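Waltbridge store sets packing order for canvas totes
13/06/2020

The Kilterthorpe food store in Waltbridge has put its packing rules for canvas tote bags in writing, after a short trial at its test table. The rules apply to cream canvas bags with green handles, which the store lends to pickup customers. It holds 210 of them. 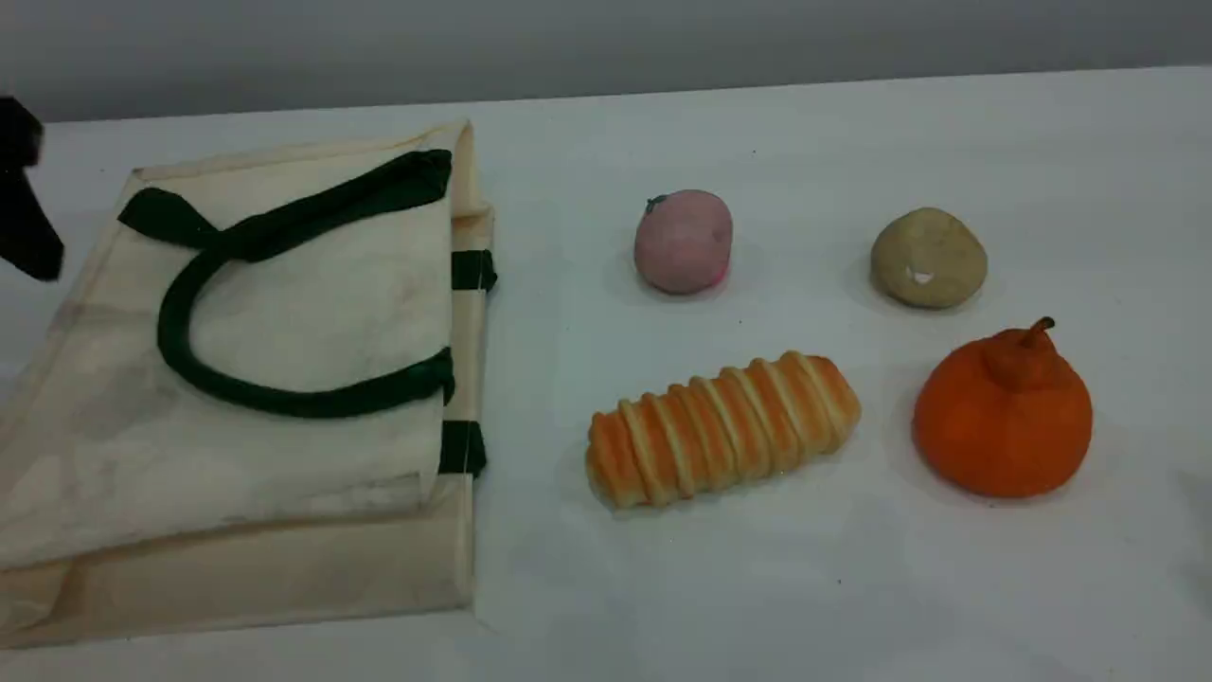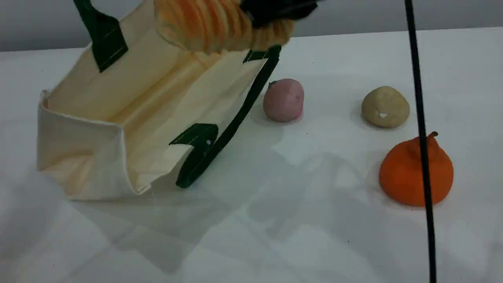
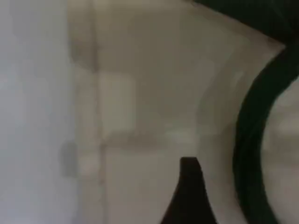

How should a folded canvas tote be opened before it is packed?
Unfold it flat on the table, pull both handles clear of the mouth, and press the base panel square from the inside before the first item goes in.

The trial was run by Rohani Liem, who manages packing at the store, with Shiuli Gunawardena keeping the record. Most of the lost time came before any food was handled. A handle left tucked between the layers has to be found and drawn out, and a strap lying over the mouth catches on the next item. The written rule is that both straps hang outside the bag until packing is done.

Bags are stored folded, with the base inside. Liem said a bag folded the same way each time opened in one pull, while a bag folded at random needed 2 or more. "The crease is the part that matters," she said. "If it runs across the base, the base will not stay flat and the bag leans."

Round fruit is to be packed last, on top of anything with a flat side. Fruit placed first rolls to the low corner and pulls the wall of the bag inward. The limit for a full bag is 18 pounds - the same as for the paper sacks it replaces.

The bags are sewn by Antunes. Firdevs Polat of that firm said the handle tabs on the next batch would be stitched in a box pattern, and that the base seam would be turned under to slow fraying. The price to the store does not change.

Kilterthorpe packed 1,627 pickup orders in the period under review. Its second store, on Mallell Road, will take up the same rules before the end of June. Efa Wogan will train the staff there. Worn bags can be handed in at the pickup desk at either store for repair.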